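Speaker notes – base housing and the move budget
Thursday lunch session, Jan 15, 2026. 10 min talk, then questions

Start before the slides. Thank Silvan Gruber for the room. Ask who has moved on orders in the past year – hands up.

Opening
Most defense budget talk is planes and ships. Mine is family housing and moving money. Boring on paper, first thing people complain about at the gate.
Wundholm post: 616 family units on the books. Not all livable. Say "on the books" twice, people miss it.
Waiting list opened in August. Still open.

The money part
Three pots. Building, upkeep, moving allowance. Folks mix them up all the time, incl. me last year.
Upkeep money can't be used to build. Comes up every time, so say it slow.
Moving allowance goes to the family, not the post. If the move slips, they pay up front and file later.
$1000 out of pocket is the number from the Kassab family. They said OK to use the name. Do NOT say which unit they were in.
Pause here. Water.
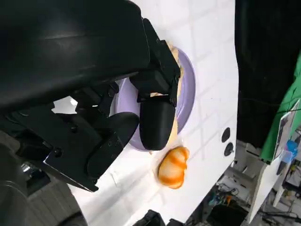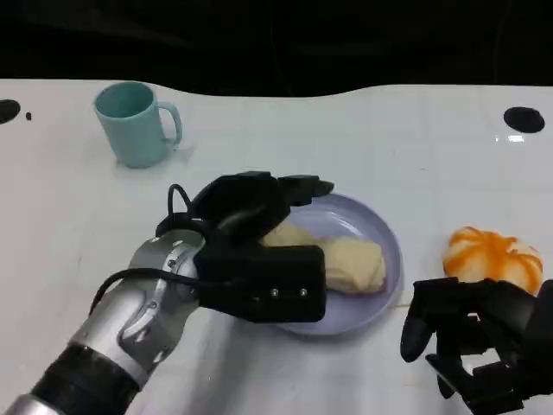
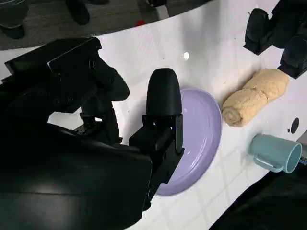

Pruvodgate
Yes I know the name is silly. It's what the local paper called it and it stuck.
Short version – contractor billed for repairs on homes that were marked closed. Inspector general's office asked for the work orders. Got 2 boxes. No index.
Don't guess at motive. Review isn't finished. If someone pushes: "I'll wait for the report."
What changed after: repair tickets now need a resident signature before payment. Small fix, should of been there already.
Residents like it. Housing office says it slows things down. Both are true, give both.

What the new bill does
Raises the upkeep line. Leaves building flat.
Lets a commander move people off post early if a unit fails inspection. Used to need sign-off from two levels up.
Does nothing on mold testing. Somebody will ask. Amendment was pulled, may come back on the floor.
Skip the pay raise unless there's time. Plattner has it in his half.

Mutley
Tracking tool for tickets. One line only, no demo, the wifi in there is terrible.
Login sheet is on the back table.

Questions I expect
– Can retirees get on the list? No, not at this post.
– Who do I call if the ticket sits? Housing office first, then the tenant advocte. Number on the handout.
– Privatized units? Differnt contract, different rules, catch me after.

Hand over to Silvan Plattner. He needs the clicker and the other mic.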